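The long evenings at Mukaldale

Hằng Nghiêm opens her laptop at the end of the kitchen table and waits for four faces to appear. She has been the game master of the same campaign for three years, and in this time her players have never sat together in one room. They live in Hobart, Cairns, Perth and a small town in Victoria. What they share is a map.

The map shows Mukaldale, a drowned mining valley with 16 levels under the water line. Hằng drew the first level by hand and scanned it. The others she made with free tile sets, and she admits that the colours do not always match. "The players forgive it," she says. "They would not forgive slow doors."

Slow doors were the big complaint of the first season. Every door on a virtual tabletop is a small piece of work for the browser, and Hằng had put in too many of them. Henryk Kwiatkowski, who plays the surveyor Quintero, remembers one fight in which his token arrived after the monster was already dead. He was playing on an old computer then, and it took him most of the winter to replace it.

She now cuts each level in smaller pages and moves the party from one to the next. The doors she keeps only where somebody could be waiting behind them. The change took her a whole September of evenings.

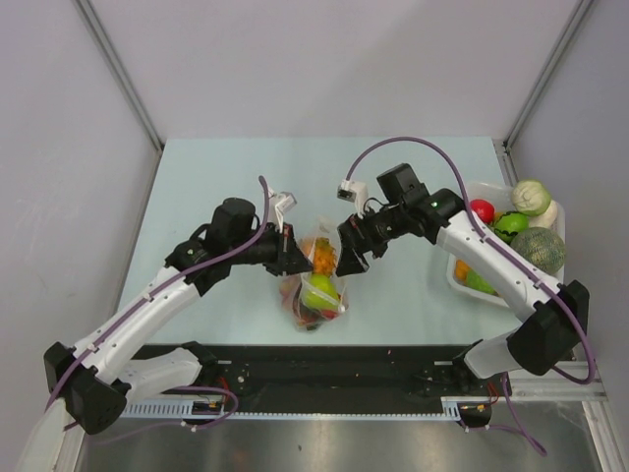 Dice, seen and unseen

The group still argues over dice. Séverine Pichon prefers to roll real ones on her desk and tell the result. Jacobus Ntuli wants everything rolled in the chat, where all can read it -- he says it is for the drama, and Séverine says it is for the suspicion. The house rule they agreed on is simple: attacks go in the chat, and everything else is free.

Hằng rolls in secret for traps. She has a private macro for it, copied from a forum and repaired many times, and she is a little proud of it.

Keeping the notes

After each session Melquiades Arriaga, the fourth player, writes up what happened. His journal has grown to 3146 lines, with separate entries for the smugglers of Hitmont and for a goat that the party bought in the second season. New characters are tagged in green, debts in red. There is a lot of red.

Hằng reads the journal before she prepares anything. She gives herself 15 minutes for this, with tea, and then she places the lights on the next map. The party stands at the moment before a flooded gate on the ninth level, and Jacobus wants to open it by force. Séverine has asked for a boat.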